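Club de robótica Gullance
@clubgullance
30/01/2021

Abro hilo sobre el proyecto de este curso, que varios habéis preguntado por mensaje y prefiero contestar una vez. Va de pinzas de mano y de enseñar a un brazo a ordenar piezas. 1/14

El proyecto se llama Trorkside. Lo empezamos en noviembre. La idea es grabar a personas haciendo una tarea con una pinza en cada mano y usar después esas grabaciones para entrenar al brazo del club. 2/14

El brazo lo tenemos desde hace dos cursos y hasta ahora solo repetía trayectorias programadas a mano. Si movías la bandeja tres centímetros, fallaba. De ahí viene todo esto. 3/14

La tarea elegida es aburrida a propósito: coger una pieza de plástico de una caja, pasarla de una pinza a la otra y dejarla en la bandeja que toca según la forma. Hay cuatro formas. Empezamos con seis y quitamos las dos más pequeñas, que se escurrían. 4/14

Cada grabación completa la llamamos episodio. Llevamos 228 grabados. De esos, 122 han pasado la revisión y son los que usamos. El resto se guarda en otra carpeta, no se borra. 5/14

Motivos para descartar un episodio: la pieza cae fuera de la mesa, alguien cruza la mano por delante de la cámara, el marcador deja de verse demasiado tiempo, o el operador se para a hablar. Lo último pasa bastante. 6/14

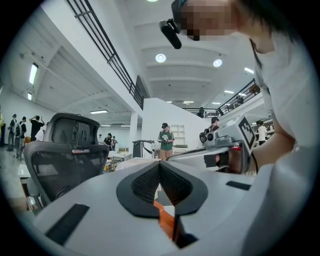

Las dos pinzas en el puesto de trabajo. La segunda lleva el marcador en el lateral.

Se trabaja por turnos. Una persona graba y otra lleva la hoja: número de episodio, forma de la pieza, si hubo caída y quién manejaba. Cambiamos cada media hora. Con más tiempo la muñeca se carga y los movimientos salen peor. 7/14

Lo que más costó a los nuevos fue ir despacio. Con la mano haces el gesto en un segundo y no te enteras. Con la pinza hay que acercarse recto, cerrar, esperar un momento y levantar. Si cierras mientras todavía te mueves, la pieza gira y el paso de una pinza a otra sale torcido. 8/14

Otro problema fue la sincronización. Las primeras grabaciones tenían un desfase entre las dos pinzas y tardamos tres tardes en verlo. Ahora cada episodio empieza juntando las puntas dos veces – un golpe seco – y con eso alineamos los vídeos después. 9/14

El programa para revisar episodios se llama Zedel y lo han escrito los de segundo. Enseña los dos vídeos en paralelo y una gráfica con la apertura de cada pinza. Se marca válido o no válido y se pasa al siguiente. Le falta poder deshacer, está apuntado. 10/14

Primer entrenamiento: mal. El brazo iba a la caja, bajaba y cerraba en el aire, siempre por el mismo lado. Habíamos grabado casi todo con la caja a la izquierda. Desde entonces la movemos cada diez episodios y lo anotamos en la hoja. 11/14

Segundo entrenamiento: coge la pieza más o menos la mitad de las veces y la deja en una bandeja. En la correcta, bastante menos. Confunde sobre todo la cruz con la estrella. No sabemos todavía si es por las formas o porque hay pocos episodios de estrella – lo miraremos contando por tipo. 12/14

Queremos presentarlo en la muestra Visser. La categoría es manipulación y piden una demostración en directo, más una memoria de cuatro páginas. La memoria está a medias. Falta el apartado de resultados y rehacer el esquema del montaje, que se quedó antiguo. 13/14

Para las próximas sesiones: más episodios de estrella, la caja en posiciones nuevas y limpiar las almohadillas antes de empezar cada turno. Los que tengáis copia de la hoja de noviembre, subidla a la carpeta común, que faltan filas. 14/14

Añado, que lo preguntan en respuestas: no hace falta saber programar para apuntarse a grabar. Se explica en la primera sesión y se hacen unos cuantos episodios de prueba que no cuentan.

Y otra: los datos no están publicados. Cuando terminemos la revisión decidiremos si se suben y en qué formato. Las piezas sí las podemos pasar, son archivos para imprimir. Pedidlas por mensaje.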